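We use cookies to remember your settings and to count visits. Read more | Accept

Course handout 4: House rules for robots that work with laundry and other household tasks

Aug 25, 2022
By Farzad Kiani, with corrections from Delyth Lloyd

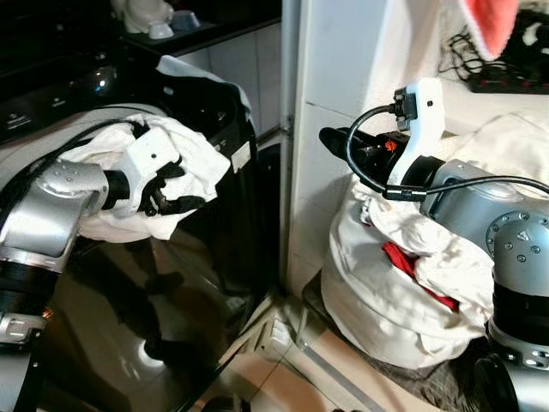
In the first three handouts we spoke about the general law and about the big standards, which are written mostly for factories. This handout is about the smaller rules, the ones a team writes for itself before a two-armed robot is allowed to work in an ordinary room. In the Costine course we call them house rules. They don't replace the standard. They say how we keep to it on a normal working day.

4.1 Why cloth is a special case

Most of the safety examples in the textbooks are about hard parts. A metal block has one shape, and the gripper closes on it at one width. Cloth has no fixed shape. It can hang from the fingers, catch on a door edge, or go around a joint. The force limit which is correct for a block can be too low to hold a wet towel and still high enough to tear a thin shirt.

For this reason the rules treat cloth as a moving part of the machine as soon as it is in the gripper. Students often find this strange at first. Think of a sleeve that hangs down: if a person pulls it, the person is pulling on the arm.

4.2 The working area

Mark the area on the floor with tape before the power is switched on. The tape must go outside the full reach of both arms, and you add to this the length of the longest cloth that will be used. Indira Panicker's group at Nesside forgot the second part in their first plan, and had to put all their tape down again.

The edge of the tape must be at least 630 mm from the place where the operator stands. Bags, baskets and stools inside the area belong to the task and are written in the task sheet. Everything else goes out. A bag of laundry should stand firmly on its support, so that pulling out one piece doesn't bring the whole bag down.

4.3 Cables

Cables on the arm are fixed with clips and have enough slack for the wrist to turn in both directions. Turn the wrist slowly by hand to both ends before the first run and watch the loop. If the cable becomes tight, or if the loop can catch a finger or a piece of cloth, the clip has to be moved.

Power strips stay off the floor in any room where water is used. This rule came from Malathi Annamalai and it was not in the first version – please check that your copy has it.

4.4 The appliance

The robot may load or unload a household machine only when that machine is stopped and its door is fully open. The operator confirms this by eye. A message from the software is not enough.

With both arms near an opening, only one arm may go inside at a time. The other one waits in a position written in the task sheet. Glossy surfaces give false readings on some depth cameras, so test the approach at low speed with the real appliance in its real place. At Tornlow they had a good result on a matt practice box and then had to repeat the whole test.

4.5 Speed and stopping

During teaching, the gripper moves at no more than 25 cm per second. The stop button is in the operator's hand or directly beside it.

After a stop, do not pull the cloth free. First look where it goes and what it touches. Then open the gripper with the manual command, take the cloth out, and only after this reset the arms. If the cloth is caught in a joint, switch off the power and call the person who is responsible for the cell.

4.6 The log

Every session has a log sheet, also the short ones. Cor Maes has read through 1522 sheets from the Liem project, and he found 19 in which a stop was recorded without any cause. A sheet like this is of little use to the next team. Write one full sentence: what the arm was doing, what the cloth was doing, and who pressed the button. "Stopped, cloth problem" will be sent back to you.

Near misses go on the same sheet as real stops – we don't keep a second list for them.

For the next meeting

Read sections 4.2 and 4.4 again and write a task sheet of one page for moving laundry between a bag and a machine. Include a drawing of the taped area with the distances and the waiting position of the second arm. Bring it on paper. The longer exercise on risk assessment will follow in November, and you will need this sheet for it.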